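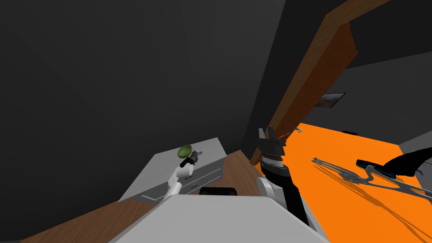
Figure 3. Simulated view from the robot's own position, left gripper beside the green object on the dresser.

4.2 Rehearsal work

Before the tidying robots were allowed near a guest's belongings, the Biltanham residence rehearsed them in simulation, and the rehearsals had to be watched. The business case had listed this under "integration" and assigned it no hours. In practice it went to the housekeeping staff, on the reasonable theory that they knew what a tidied room looked like. Two people per shift were taken off the floors and seated at a screen in the linen office, where they graded simulated attempts as acceptable, unacceptable or unclear. The third button was added in December, after Fumiko Imai, the shift lead, pointed out that her staff had been using "unacceptable" to mean "I cannot tell what it is doing."

We interviewed 57 employees across both shifts. Their accounts of the grading work agreed on very little except the chairs, which were thought to be an improvement on the stairs. Several older room attendants described the post as the first seated job they had held and were suspicious of it for that reason. Min-kyu Joo, who had cleaned the fourth floor for most of his working life, asked during his first week whether sitting counted toward his break. The question was passed to the supplier, Nilard, who passed it back.

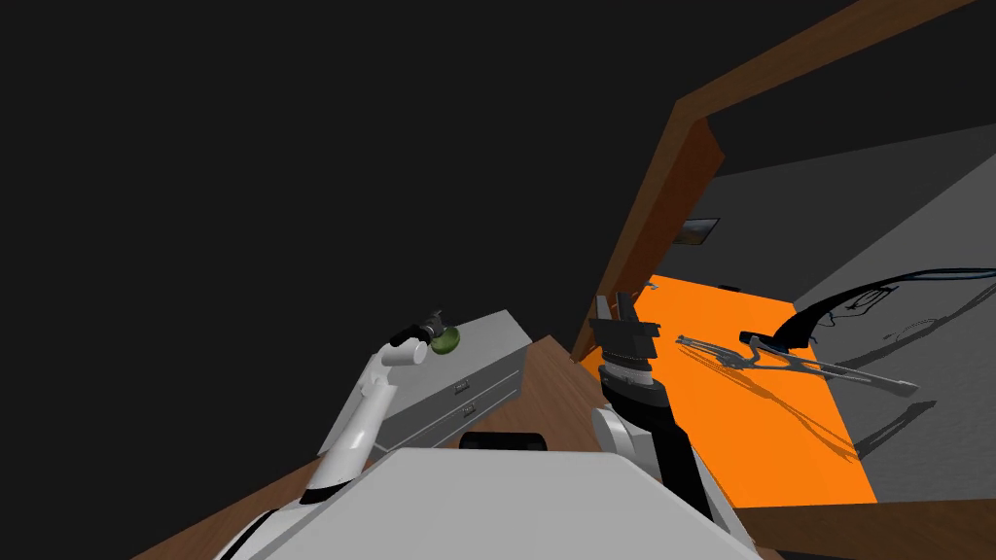

Grading changed what counted as knowing a room. Attendants are used to judging a room from the doorway, standing up, in one look. The grading screen offered them the robot's view instead, and they had to learn to read past the robot to get at the housekeeping. A typical clip gave them a tilted doorway, a good deal of the robot's own white torso, and one small round green thing at the far edge of a cabinet with two drawers. The green thing was the task. Graders developed a working habit of finding the cabinet first and then looking for the gripper, and they taught this to newcomers well before it appeared in any manual. The habit was later written up by Nilard as a "visual anchoring protocol" and returned to the people who had devised it, as a half-day course.

Quotas followed soon after. The target was set at 240 clips per shift, a figure whose origin we were unable to trace. Ji-hoon Seol, the operations manager, believed it came from the supplier; the supplier believed it came from Ji-hoon Seol. Graders who met the target did so largely by spending less time on clips in which nothing was being held, and here the staff and the software disagreed in an instructive way.
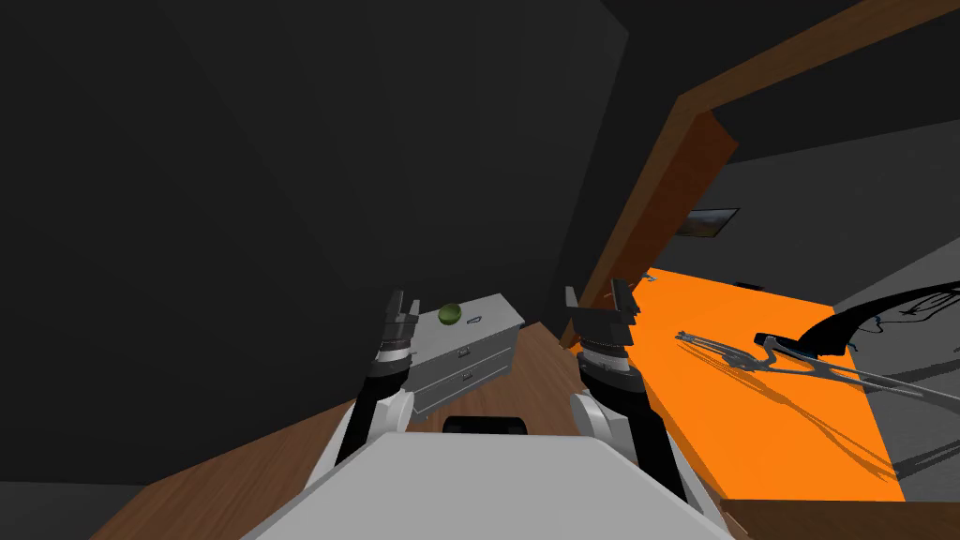 Figure 4. Simulated view with both grippers open and empty. The green object rests on the cabinet top, toward the back left.

Given a view such as Figure 4, attendants wanted to know whether the job was finished or had not been started. The grading tool took no interest in the matter and asked only for a button. "In my trade those are two different rooms," Imai told us, and she instructed her shift to press "unclear" for all of them – a decision that did the quota some harm and the data, by the supplier's later admission, a certain amount of good.

The attendants also worried over matters outside the task. More than one left a written comment about the long gray article of rods lying out on the orange surface, asking whose job it was to put it away. It was nobody's job, being scenery. The comments were nonetheless logged as defects, and Senyo Ofori, the sole technician on site, spent part of each morning closing them one at a time.

Job titles did not change during the study period. Graders remained room attendants on the payroll and were paid as such, including the two who by the end were training all the others. When we raised this with management we were told that the role was temporary. It had by then been added to the permanent rota, in ink, between laundry and the front stairs.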